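Keep the Junk Box

Every couple of months somebody tells me I need a system.

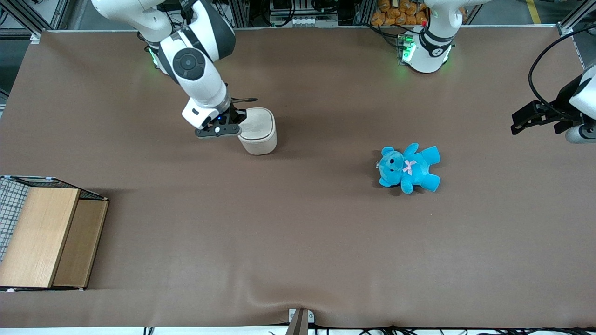
My sister-in-law has one, naturally! Labeled bins, a bin for the bins, the whole deal. My friend Noemi Fiore has one too, and she spent most of last May getting it going (she sent me updates, so many updates). And I'm happy for them both, I am, but I've come around to thinking that most of us would be better off with one open box and a clear table.

My whole method is this: you take everything off the table, you wipe it down, and then you put back only what you're going to deal with before supper. A teddy bear goes back to whichever kid is yelling for it. A little jar with a lid goes on the shelf. Whatever's left goes in the box, no lid, because a lid is how you forget what you own. I've got a wooden one that I paid 2 dollars for at the Gorkwood flea market and I'd run into a burning house for it.

Baltazar Rosales, who lives across the hall from me, says I'm just hiding the mess. Well, sure! But I can see it, and I can dump it out on a Saturday and sort it with the radio on, and the table is clear the other six days. He's got 40 matching containers and he still can't find his scissors. I've lent him mine twice.

What bugs me is the shopping part. You feel bad about your stuff, so you go buy more stuff to put it in, and now you've got a storage problem with handles. I did that for years, I had the stacking drawers and everything. Most of them went to the thrift store on Rerthorpe Road, and I've missed one of them, the narrow one, a little.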